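Front Desk Person Wanted for a Small Dental Office in Tunstall (Maybe You?)

Posted Sep 24, 2021

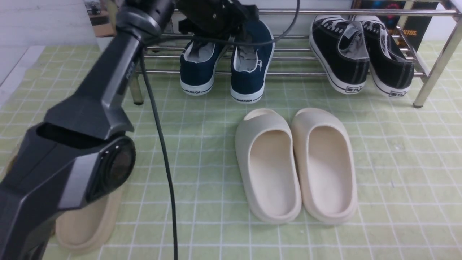 I've been putting off writing this ad for weeks, so bear with me. I run a two-chair dental practice on the Beltholm road, just past the feed store, and I need a front desk coordinator. Our last one moved out of state in August to be near her grandkids, and we've been limping along ever since with me answering the phone between fillings (my hygienist says my phone voice is terrible, and she's right).

So what's the job? Mostly people. You'd check patients in, book their next visits, call to remind them, and take payments. You'd also send insurance claims and then chase the ones that come back denied for some tiny reason, like a missing tooth number. I won't pretend that part is fun, but some folks really do get a kick out of winning those, and if that's you, please keep reading!

We have 2,977 patients on file, though a good chunk of those haven't been in for ages. One of the first projects I'd hand you is the overdue list. There are 219 families on it right now who haven't had a cleaning in more than two years, and I'd love for somebody friendly to call them up without making them feel guilty. Plenty of people stay away from the dentist out of embarrassment, and a kind voice on the phone does more than any postcard I've ever mailed. I've mailed over 2,000 of those.

You don't need dental experience. I mean it. I can teach you what a crown code is. What I can't teach very well is staying calm when two people are standing at the counter, the phone is ringing, and a four-year-old has just decided he isn't opening his mouth today or ever. If you've worked a hotel desk, a school office, a vet clinic or a busy diner, I want to talk to you.

Stuff that would help:
Comfortable typing and learning new software (we use Ular for scheduling, and it takes a week or two to get the hang of)
Clear handwriting, for the lab slips
Any Spanish at all
A high school diploma or GED

Hours are 32 a week, spread over four days, 7:45 to 4:15 with a half hour for lunch. We close at noon once a month for a staff meeting and I buy the sandwiches. Pay depends on what you bring, and I'll tell you the number on our first phone call so you don't waste an afternoon. You'd get paid vacation after 95 days, holidays off, and free cleanings and X-rays for you and anybody living under your roof. Fillings and crowns are at lab cost.

We're a masked office and will be for a good while yet, so please be okay with that.

A lot of our patients drive in from Fosau, so if you live out that way you'll already know half the waiting room. Parking is behind the building and it's free.

To apply, drop off a resume or just a letter telling me about the last time you dealt with a grumpy customer and how it went. There's a mail slot in the side door if we're closed. You can also call the office and ask for the dentist. For now I'm probably the one picking up anyway.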